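# Anar (restaurant)

**Anar** is a small family restaurant that does flatbreads, grilled things and a long list of chutneys. I started this page because the old one was two sentences long and got the opening hours wrong. I've eaten there maybe every other week for years, so read it knowing that I like the place!

## Background

Anar was opened by Poonam Tiwari, who had been selling stuffed parathas from a market stall called Solanki before that (Solanki was the name of the street, not hers, and people still mix this up). She took over a former shoe repair shop with room for 12 seats, and the seats filled up so fast that she knocked through to the unit next door the following December. Aarti Singhal joined as second cook soon after that and now runs the kitchen most evenings.

The name means pomegranate, and you do get pomegranate seeds on a lot of things – the potato salad, the yogurt, even the lemonade.

## Food

The menu is one page, both sides. The front is breads and the back is everything you'd want to dip them in. The dish most people come for is the onion and green chili flatbread, cooked until the edges go nearly black and brought over on a metal plate with butter sliding off it. It costs about 15 dollars with two chutneys and a bowl of lentils, and I have never finished one by myself.

Other regulars on the menu:

- **Tamarind eggplant.** Sticky, sweet and sour, and better cold the next day if you take it home.
- **Grilled paneer.** Comes on skewers with charred peppers. Ask for the mint chutney with it, as the tomato one drowns it out.
- **Saturday rice.** Only on Saturday, and it changes. I've had it with peas and cashews, and once with sour cherries, which I still think about.

Desserts are the weak spot, if I'm being fair. The rice pudding is fine. The carrot cake is dry. Most tables I know skip both and order another round of tea, which is strong and gingery and comes in a short glass that's a bit too hot to hold.

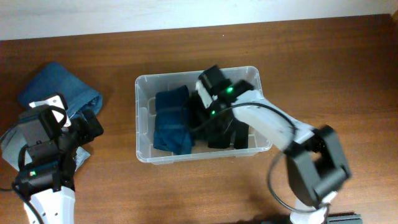

## Visiting

Anar opens at noon and closes when the dough runs out, usually before nine. There are no reservations for fewer than six people. The nearest parking is behind the Vestum building, a couple of minutes' walk away, and the bus stops right across the road.

You order at the counter, and they bring it over. Everything can be made mild, but say so when you order – the default is pretty hot. Takeout is the same price as eating in, and the chutneys are sold in jars by the door.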